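# The Last Bus to Clomcombe

The bus stopped at Skiramley at ten past four, and the driver said he wasn't going any farther. 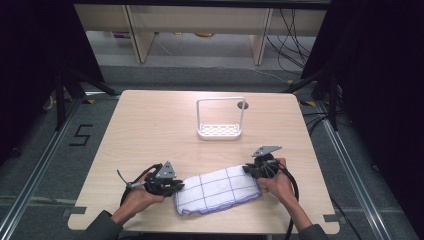
## 1. The shelter

There were 3 of us left on board. The driver said the road was under water past the mill and that we could wait in the shelter or walk back to Bramunstead. Then he turned the bus around in the pub lot and left.

The woman with the cake box sat down first. She had it on her knees and kept both arms around it. The boy stood outside in the rain, reading the stone over the pump, which said 1678 and then some words too worn to make out.

"It's for my sister," the woman said. "She's eighty on Friday. We haven't spoken since June."

I asked her what June had been about.

"A hedge," she said.

I was going to Clomcombe to sign the papers on my father's house. I had put it off twice already, and I can't say I minded the flood.

## 2. The hill road

Around six a man came by in a feed truck with Aliyu painted on the door. He told us he could get over by the hill road if we didn't mind the gates. I opened them and the boy closed them. There were more than I remembered from when I was small.

From the top we could see the water lying across the fields, brown and flat, with the fence posts sticking out of it. The man said it would be gone by Sunday. The woman asked him if he was sure, and he said no.

He let her off first. The sister's house was number 814, up a short lane, with the porch light on. There was no hedge, only a row of stumps. The woman looked at them for a while. Then she went up to the door with the box and knocked with her foot.

We didn't wait to see who came. The boy got out at the school, and I rode on to my father's. The key was under the same brick. I went in and sat on the stairs with my coat on until the furnace caught.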